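Journal > Local History > Wartime

The Lookout Post on Birkis Hill

The present entry sets out what has been established to date about the aircraft lookout post that stood on Birkis Hill, above the town of Hotach, during the Second World War. It replaces the short note I published under the same title last August, which contained two errors of location and one of spelling. Readers who printed the earlier note are asked to discard it.

The post is mentioned in passing in most accounts of the town, usually in a single sentence, and no account that I have consulted says who ran it or how it was supplied. The principal sources used below are the surviving logbook, the minutes of the town council, the weekly column printed in the Hotach newspaper under the heading "From the Hill," and the recollections of families whose relatives stood watch.

Location

The hill has two summits. The northern one carries the water tank and is what residents now mean by Birkis Hill. The southern summit is lower, wooded, and reached by the farm lane from the Ivska road. The earlier note placed the post on the northern summit, following the caption of a postcard sold in the town after the war. The council minutes are clear that permission was obtained from the Ostrowski family, who farmed the southern slope and never owned any land to the north. The minutes also refer to "the gate below the post," and a gate stood on the farm lane until the lane was widened.

The concrete footing behind the water tank, which has been described locally as the base of the lookout, belongs to a pump house. It is drawn and labeled as such on the water department's plan.

The southern summit has a level patch of ground with a line of flat stones along its western side. I visited it in the spring, before the undergrowth had come up, and it is large enough for the building described in the newspaper. I would not put the matter more strongly than that without an excavation, and the present owners have not been asked for one.

The Building

The first shelter was a farm shed with its north wall removed. It was in use for one autumn. The minutes record a complaint that the stove could not be lit in a wind, and a second complaint, a month afterward, that the stove had been lit in a wind. A new cabin was approved before the winter, at a cost to the town of 50 dollars for lumber, the labor being given free by employees of the planing mill.

The cabin had one room and an open platform on its roof, reached by an outside stair. The newspaper describes a railing, a bench, and a painted board giving the compass directions. A telephone line was brought up from the farm. The Ostrowskis already had a telephone, which was unusual for the slope at that period, and the connection to the post was made from their pole. The family were paid nothing for this and appear to have asked for nothing, although a later minute does approve the repair of their fence.

The Observers

The roster began with 14 names. By the following summer it had grown long enough to be divided into a day list and a night list, each with its own chief. Watches lasted two hours, and every watch was stood by a pair. The night list was at first restricted to men. This restriction disappears from the roster in the second winter without any recorded decision, and from that point a majority of the night observers were women, many of whom came directly from the late shift at the mill.

High school students were admitted to the afternoon watches with a letter from the principal. Several families have told me that a parent or grandparent served as a student, and in most cases the name can be found in the log. Where it cannot, I have said so privately to the family and would caution against drawing any conclusion. The log has lost pages at both ends and is water-stained in the middle, and the students' names were often entered by surname alone.

The first chief observer was the station agent, who already kept a timetable and a reliable clock. His handwriting occupies the opening third of the log. He required each pair to enter the time of arrival, the weather, the condition of the stove, and the time of departure, whether or not anything had been seen or heard. It is to this habit that we owe most of what is known about the ordinary working of the post.

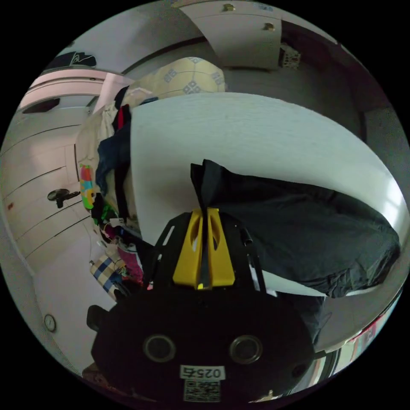

The Logbook

The volume is a ruled ledger of the type sold to shops. It was kept after the war in the council's safe, then in the basement of the library, and it was during its time in the basement that the damage occurred. It may be read by appointment. The library does not permit photocopying, and I have found that a soft pencil and a free Tuesday are sufficient for most inquiries.

A report to the regional center followed a fixed order: number of aircraft, type if known, height, whether seen or heard, direction from the post, distance, and heading. The log has a column for each. In practice the column for type was seldom filled. "Two engines, high" is the commonest entry, and a good many read simply "heard only." No enemy aircraft was ever reported from Birkis Hill, nor is there any reason to suppose that one passed within a great distance of it. The traffic was made up of training flights, mail, and aircraft being delivered to the coast.

The log contains about 600 reports in legible condition. I have transcribed the first third and intend to continue over the winter. Two matters may be noted at this stage.

The first concerns the so-called night of the lights, which has been retold in Hotach with considerable variation. In the best-known version the observers telephoned in a formation of bombers, the siren was sounded, and the whole town went to its cellars over what proved to be a flight of geese. The log for the night in question records lights to the southeast, low, not moving, no sound. The report was made and acknowledged. A second entry, 20 minutes being left blank between them, reads "lights are at quarry, quarry advised." There is no mention of geese, and the fire department's own book shows no siren. The geese belong to a different watch altogether, in the following October, when they were correctly identified by a student.

The second concerns the gap. There are no entries for most of one February. Local tradition attributes this to an order from above, and some residents recall being told that the hill had been taken over for secret work. The newspaper for the same month reports that the farm lane was closed by snow, that the telephone line was down in two places, and that the council had declined to pay for a plow. I consider the newspaper's explanation adequate.

Closure

The post was stood down before the end of the war, as such posts generally were. The last legible entry gives the weather as clear. A supper was held in the grange hall, at which each observer received a certificate, and the newspaper printed the names of those present. The cabin was offered for sale and attracted a single bid. It was taken apart, carried down the lane, and put up again on the Ivska road as a roadside stand, in which form it sold corn and eggs for many years. It was pulled down when the intersection was rebuilt. One family believes that the compass board survived, and inquiries are continuing.

Matters Outstanding

I should be glad to hear from readers on the following points.

The name of the second chief observer. The log gives initials only, and two residents of the town shared them.

Any photograph of the cabin, either on the hill or on the Ivska road. The postcard mentioned above shows the water tank.

The supply of firewood. The minutes speak of an arrangement with the mill, but deliveries are nowhere recorded, and the entries on the condition of the stove suggest that the arrangement was an uncertain one.

Certificates. Three have been shown to me and all differ in wording. It would be useful to know whether they were issued at the same time.

Correspondence may be left at the library desk or submitted in the space provided. Family papers will be returned promptly, and no name will be published without permission. The transcription of the second third of the log will be posted in parts, beginning with the summer watches.

Konrad Olszewski

3 comments

Maja Chmielewska
Thank you for correcting the summit. My grandmother stood the late watch with her sister and always said they came in by the farm, past the dog, and I could never make that fit with the water tank. I have her certificate in a drawer and will bring it to the library. The wording mentions "faithful attendance," if that helps with your comparison.

Konrad Olszewski
It helps a good deal. None of the three I have seen uses that phrase. If the certificate bears a signature at the lower left, I would be grateful for a note of it.

Ray on the Ivska road
I bought eggs at that stand as a boy. It had an outside stair that didn't go anywhere and we were forbidden to climb it. The stand was painted green then. I don't recall a compass board, but there was something nailed up over the counter with letters on it that had been painted over.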